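Week 9 handout – Comparing hand-held grippers
Notes by Bonifacio Tejada, revised April 14, 2019

Okay, so last week we got stuck on the motor current question and I promised I'd get to the actual comparison. I'm going to assume you've read the Wojcik chapter on finger geometry. If you haven't, skim the part on pad compliance before lab, that's the bit you'll want.

We have two kinds of hand-held gripper to compare this term, the Follunen and the Idura. Same job, pretty different feel. The Follunen has a short trigger and closes fast, and I love it for blocks and boxes. The Idura has a longer pull, so you get more say in how hard you squeeze (my hand gets tired sooner, but I also drop less). In January I ran both of them through the cup task, 100 tries each. The Follunen got 92 and I was thrilled, until I looked at where the misses were. Nearly all of them came at the moment of letting go – the cup would stick to one pad and tip over.

For the cup task you work at a small table with a two-level wire rack on it. You hold a gripper in each hand, pick up with one and keep the other open and ready. Cups go in and out of the lower level, and that's where the trouble starts, because a tall glass leaves you hardly any room under the upper shelf. Come in low and level. If your wrist is tilted, the top bracket will find the wires before your fingers find the glass. 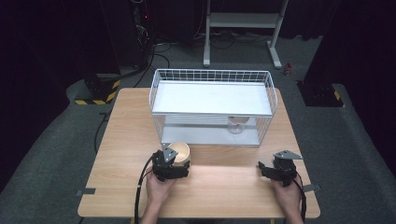 Jorunn wrote back after the first draft of these notes to say that I'm being unfair to the Follunen, and that the sticking goes away if you open it in two stages, a little first and then all the way. She also thinks cable drag matters more than finger shape, and that I should have run every try with the cable on the outside of the wrist.

She may well be right about the cable! I wasn't careful with it in January and I can't tell from my log which way it was routed. So for this lab, please write down the routing for every set. Two-stage release is allowed, but mark it in the notes column or the numbers won't mean anything.

The log file from the Preltach controller has 3904 rows, and you don't need all of them. Start at row 201, everything before that is me warming up and fiddling with the zero point. Plot opening width against time for one good release and one bad one, on the same axes, and bring the plot with you.

One more thing – swap hands halfway through. I forgot to, and my left is terrible.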